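Sorting a shelf full of pots without losing your mind

I put this off until June, and then the whole thing took me 30 minutes (plus a coffee break!). Start by emptying one shelf at a time, never all of them, or you'll be stepping over lids until dinner.

Pots go up top, lids on. Trays get the middle shelf, spaced out so you can grab one without dragging its neighbor along. I leave 5 inches between mine, but go by the size of your hands.

Anything that doesn't have a home yet goes in a clear bin on the floor right beside the shelf. Lay one box flat, stand the next one on its side, and slip a clear divider between them – so much easier to flip through later!
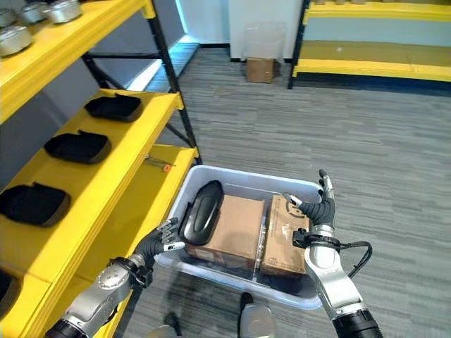

Pots up high, trays in the middle, boxes in the bin.

Wipe the bare shelf before anything goes back on it.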